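I spent most of September knocking on doors for a petition and I'm still finding leaflets in my coat pockets. Several people have asked how it went, usually in the queue at the chemist when I can't give a proper answer, so I'm putting it all down in one go. Get a cup of tea, it's long!

If you don't live round here, the short version is that the council wants to fold the Urkari ward into Drestel. On paper it's a tidying-up job. There are 3,288 electors in Urkari and a good many more over in Drestel, and somebody with a spreadsheet has decided the two would make one nice big ward with one fewer councillor. The trouble is the river. We have one footbridge and a bus that goes the long way round, and our gripes have nothing to do with theirs. They want the car park sorted out. We want the drains done and the library van back.

I should say I'm not a natural joiner. I've voted for three different parties in my time and sulked about all of them afterwards. But I went along to the first meeting at the Väisänen hall (mostly for the cake, I'll admit it) and came home with a clipboard and two streets to cover.
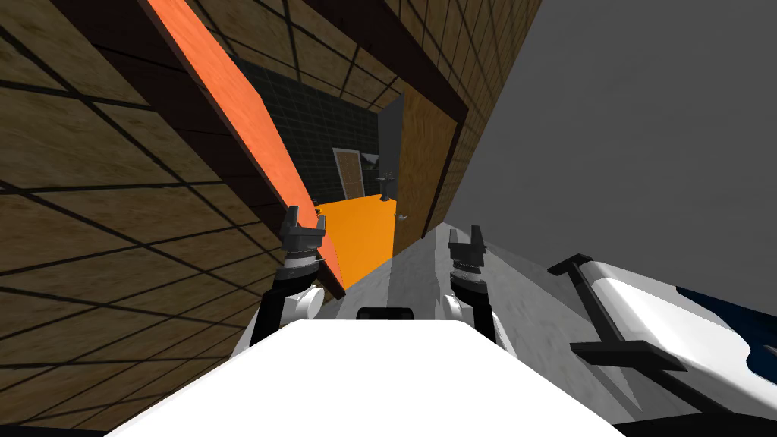
My two streets were the steep ones, of course. I started at six in the evening because I'd been told that's when people are in, and they are in, but they're also eating. I must have said sorry to half the town's shepherd's pies. By the second week I'd moved to half past seven and got a much better welcome, apart from one house where the football was on and I was waved away through the window with a fork.

What surprised me was how few people had heard about it. The council had put a notice in the paper and another on its website, which is how they're meant to do it, I suppose, but the paper hasn't been delivered up our end for years. So I'd be standing there explaining what a ward boundary is, in the drizzle, to someone in slippers, and they'd be perfectly nice about it and then say "and will this do anything about the potholes?" No. I'm sorry. It won't.

A few people were in favour of the merger and told me so, and I thought their points were fair. One woman said we'd had the same councillor since the flood and she could count his speeches on one hand. A man on the corner reckoned a bigger ward would carry more weight when the money's handed out. I don't agree with him, but I stood there for twenty minutes trying to say why and didn't make much of a job of it.
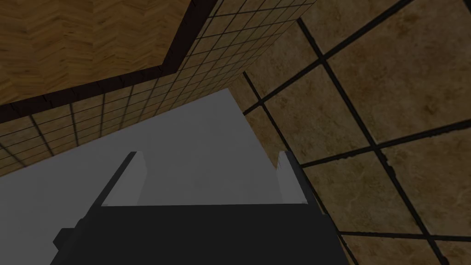
Then there was the Lista business, which some of you will have seen grumbled about online. Lista is the residents' group that started the petition, and it's meant to be independent. Halfway through, someone put out a leaflet with the Lista name at the top and what looked an awful lot like party colours down the side. Cue uproar. Two of the other door-knockers packed it in that same evening. I nearly did too, because I'd promised people on their own doorsteps that this wasn't a party thing, and I felt a proper fool. The leaflet was withdrawn and we got an apology by email, a bit of a grudging one. I went back out, but I stopped wearing the badge.

Anyway, the numbers. We needed enough names to force a debate in the full council, and we handed in 1,971 signatures, of which 39 were struck out for wrong addresses or for signing twice. (Sign once, people! It doesn't count double if you're cross.) That still left us well over the line, so the debate had to happen, and I took a flask and sat up in the public seats.

I'd never been to a full council before. It's slow. There was almost an hour on the minutes of the last meeting, and then a long argument about whether an amendment had been sent round in time. Ours came up at ten to nine, when half the public had gone home for their buses, and it was all over in 8 minutes. They voted to put the decision off until after the winter and have another round of consultation, with a drop-in session this time and letters to every house.

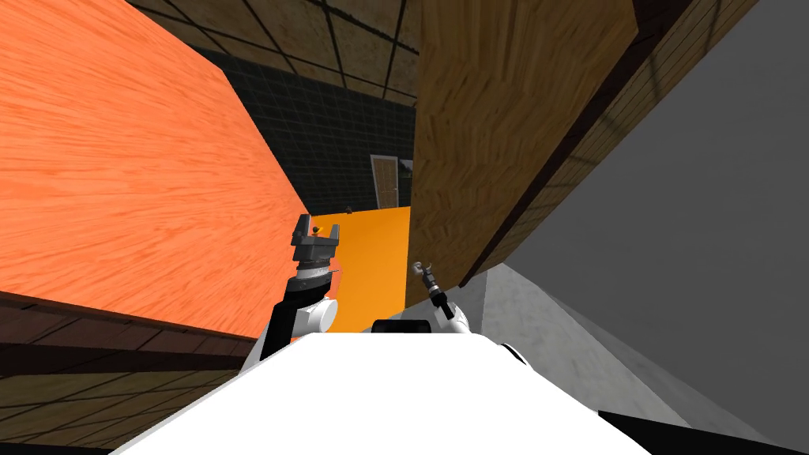
An indoor view with wood-grain, tiled and grey surfaces.

So have we won? I keep being asked and I don't know. A delay suits us, I think, but it also suits anyone hoping we'll all get bored by spring. I was a bit flat on the walk home. Then I got in and found a note through the door from a house that had turned me away the first time, asking where they could sign.

The drop-in will be at the Väisänen hall once they've settled on a date. If you're on the Drestel side, please come as well, I'd like to hear what you make of it. And if anyone has my good umbrella, the green one, I think I left it on a porch near the top of the hill.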